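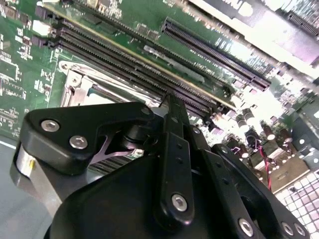 # Slot-relative alignment from the wrist camera: results so far

The task is inserting a memory module into a motherboard at a known slot, with a parallel policy for removal. I have been working on the insertion half since October. The policy itself is unremarkable (behavior cloning with action chunks, wrist view plus joint state). The part I want to write down is the alignment target, which changed late and moved the numbers more than anything else I tried.

## The old target

The first version regressed the module pose relative to the board. Board pose came from a fit to the outline and the mounting holes, computed once per episode from the overhead view. This works if the board doesn't move. Boards move. A few millimeters of slip under contact and the target is stale for the rest of the episode, and the policy then pushes down on the ridge between two slots with full confidence.

I tried refitting the board pose from the wrist view during the approach. That fails for a simple reason: at working distance the wrist camera sees very little of the outline, and the gripper covers most of the lower half of the image. A fit that depends on corners has no corners to use.

## The new target

What the wrist camera does see, nearly all the time, is the memory bank. The slots are long, dark and parallel, and they contrast well with the green board. So the alignment head now predicts two quantities in the wrist image: the direction of the slot bank, and the perpendicular offset from a fixed point at the fingertip to the centerline of the target slot. Position along the slot comes from a third, weaker output keyed to the slot end.

Both main outputs are recomputed every control step. No board pose is stored.

The expansion slot is the obvious distractor. It is also long and black, and it runs parallel to the memory slots, so the direction output doesn't care which one it locks onto, but the offset output very much does. Early checkpoints confused the two when the approach started from the far side. I added hard negatives in which the memory bank was masked and the correct output was "no target". That fixed most of it -- not all, see below.

## Numbers

Training used 266 teleoperated demonstrations. Evaluation was 90 insertions per method, with the same starting poses for both. Success means both latches closed and the module readable by the test fixture.

| Target | Successes | Trials |
|---|---|---|
| Board pose, once per episode | 74 | 90 |
| Slot-relative, every step | 81 | 90 |

Seven more successes in 90 is not a large margin, and I would not argue hard for it on that table alone. The failure breakdown is more convincing to me. With the old target, most failures followed board slip. With the new one I could find no failure that began with slip. The remaining ones split between wrong-slot locks and cases where the module was already tilted in the fingers before the approach began, which alignment can't fix.

## Things that did not help

- Higher wrist image resolution. The contact ridges in the slots become sharper and the offset error stays the same.
- Rotating the wrist image to put the slots vertical before encoding. I expected this to help, given how steep the diagonal gets on some approaches. It made no difference with the augmentation already in place.
- Training on the Gotetti renders. The rendered capacitors and chips are fine, but the slots are too clean, and the direction output became noisy on real boards.

## Glare

Overexposure is still a problem. White surfaces near the board wash out under the bench light and drag auto-exposure down with them, and black slots then turn into one flat dark band. Jolán Szénási suggested locking exposure at the start of the approach. I have run this on the Moya arm only. It looks better, but the trial count is too small to put in a table.

## Next

The wrong-slot locks come first. My current plan is to feed the slot index in as a condition and predict offsets to all slots in the bank, then select. Jolán thinks a short history of offsets would be enough, and that is cheaper, so I will try hers before mine. After that the same head goes onto the Rillau boards, where the slot spacing is different and the training set has no examples.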